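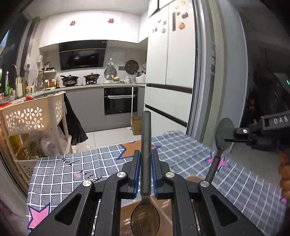

Dark spoons over the grid tablecloth.

I moved into the upstairs unit in Kurkville in February, and the first thing I measured was the water. The test strip put it well into the hard range, and the kit from Kivumel, which uses drops instead of a strip, gave 15 grains per gallon. The strip is good enough to tell you that you have a problem. The drop kit is good enough to size a softener, if you are allowed to install one. I rent, so I am not.

What follows is how I deal with scale without touching the plumbing.

Scale is mostly calcium carbonate. It comes out of solution when the water is heated, which is why the kettle and the shower head go first and the cold tap stays clean for months. Any weak acid dissolves it. White vinegar works at full strength but smells, and it is slow. Citric acid powder is cheaper per treatment, has no smell, and stores indefinitely in a closed jar. I switched to it after Beca Morris gave me a bag she had bought for canning.

For the kettle I use 20 grams of citric acid to a liter of water. Bring it up until it steams, switch it off, and leave it. A full boil is a mistake with citric acid: at high temperature and with a lot of calcium present you can form calcium citrate, which is less soluble than you would like and leaves a dull film. I did this twice before I read the back of the bag. Warm is enough. Drain, rinse, boil one kettle of plain water, and throw that away.

The shower head is a separate case. Mine is a Stougaard with rubber nozzles, and rubbing the nozzles with a thumb clears most of them. The rest want a soak at the same strength, in a bowl, with the head unscrewed. Take out the flow washer first and note which way it faces. Kári Bundgaard, who had the unit before me, had put his back upside down, and I had been blaming the building's pressure.

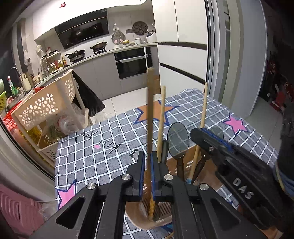 Faucet aerators come next. They unscrew by hand about half the time. For the other half, wrap the aerator in a strip of old inner tube and use pliers over that. The kitchen one had not been off in years, going by the thread. Inside were two screens, a plastic insert and a quantity of white grit that was not scale at all. It was bits of dip tube from the water heater, which crumbles with age. Acid does nothing to it. If the grit does not fizz in vinegar, tell the landlord.

I did, and Guðlaug Grímsdóttir in the office had the heater looked at. The plumber flushed the tank and got out a little over half a bucket of sediment. Recovery time on the hot water dropped from 26 minutes to something I have stopped timing.

Do not use any of this on marble or other limestone, on unsealed grout, or on anything with worn chrome. Do not mix it with bleach – the result is chlorine gas, and a small bathroom is a bad place to learn that.

The Elness filter jug is still on the counter. It takes hardness down to 6 grains when the cartridge is new, and I use that water only for coffee. I will post cartridge readings once I have a full set.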